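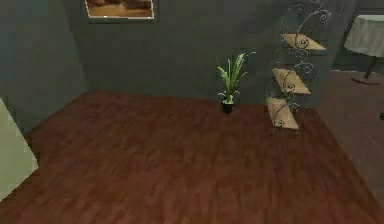

# Extraire une ligne d'échouage à partir d'un levé multifaisceau

Ce tutoriel décrit la préparation d'une grille bathymétrique et le tracé semi-automatique des rides d'échouage (*grounding-zone wedges*) sur une marge anciennement englacée. Il suppose une installation fonctionnelle de Mako et un levé déjà corrigé de la marée et de la célérité. Les exemples portent sur le jeu Preltovar, bloc sud.

Mis à jour le 15 mai 2024 (Mako 3).

## Données d'entrée

- sondes validées au format XYZ, projection UTM ;
- profils sismiques de très haute résolution, si disponibles ;
- masque des zones perturbées par le chalutage.

Vérifier que les profondeurs sont négatives. Mako n'émet aucun avertissement dans le cas contraire et le calcul de pente aboutit quand même, avec des asymétries inversées.

## Grille

Résolution de 8 m, médiane par cellule, sans interpolation au-delà de 2 cellules :

```
mako grid preltovar_sud.xyz --res 8 --stat median --fill 2 -o sud.tif
```

Une maille plus fine fait ressortir les artefacts de roulis parallèles aux lignes de levé. Ils ressemblent beaucoup à des moraines de De Geer et le détecteur les confond volontiers.

## Retrait de la tendance régionale

La pente de la plateforme masque les reliefs de faible amplitude. On soustrait une surface lissée :

```
mako detrend sud.tif --window 20 -o sud_res.tif
```

La fenêtre est exprimée en cellules. Elle doit rester nettement supérieure à la largeur des rides recherchées ; pour des rides larges, il faut l'augmenter et relancer l'étape suivante.

## Détection des crêtes

```
mako ridges sud_res.tif --min-height 2 --mask chalut.shp -o cretes.gpkg
```

Le fichier produit contient une polyligne par crête, avec les champs `h_max`, `azimut` et `asym`. Une valeur positive de `asym` indique un flanc aval plus raide que le flanc amont, géométrie attendue pour un prisme d'échouage. Les segments isolés sont à contrôler un par un.

## Contrôle

Superposer les crêtes aux profils sismiques. Un prisme présente en général un faciès acoustique transparent ou chaotique reposant sur un réflecteur continu. En l'absence de profil, conserver la crête avec l'attribut `conf = 3`.

Les sillons d'icebergs recoupent fréquemment les prismes du secteur Dankwa. Ne pas fusionner les tronçons de part et d'autre d'un sillon avant d'avoir comparé leurs azimuts.

## Problèmes connus

- `ridges` échoue sur les grilles contenant des lignes entièrement vides. Recadrer d'abord avec `mako crop --auto`.
- Les fichiers exportés par Marketti avant la version d'octobre utilisent la virgule décimale. Convertir avant import.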